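My grandmother left me 830 dollars and a bus ticket to Darkumville, and I still think the ticket was the real inheritance. I mean, who wills somebody a bus ticket? It was one way, too!

So I went. I got off behind the Diltari bakery with one bag, starving, and asked the first person I saw where I could find Hortensia Betancur (that was the name penciled on the back).

"Depends," she said. "Do you owe her money?"

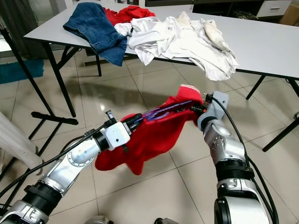

*Something red, and a long table of clothes.*

I said I didn't think so, and she laughed and walked me up Alvarado Street, all 52 steps of it, talking the whole way about my grandmother, who had apparently run off from this town at nineteen with the church raffle money. About 300 dollars! My grandmother, who ironed her dish towels!

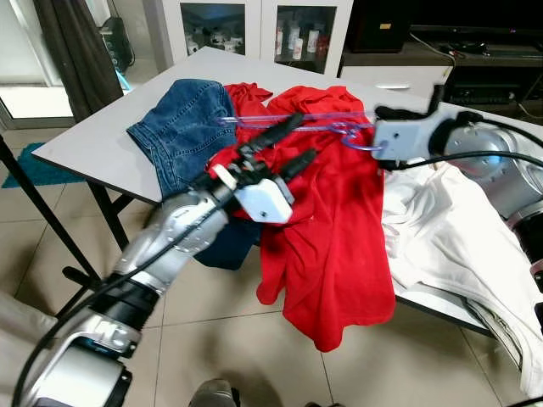 By the top step I'd figured out who I was talking to, and I'd also figured out what the money was for. I held out the envelope. Hortensia wouldn't touch it. She wanted the story first, every year of it, and she put the coffee on.
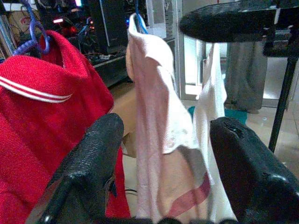

Ulises Ticona shouted up from the street that if this was about the raffle, he'd bought 11 tickets and he wanted his ham.

Hortensia got down a third cup.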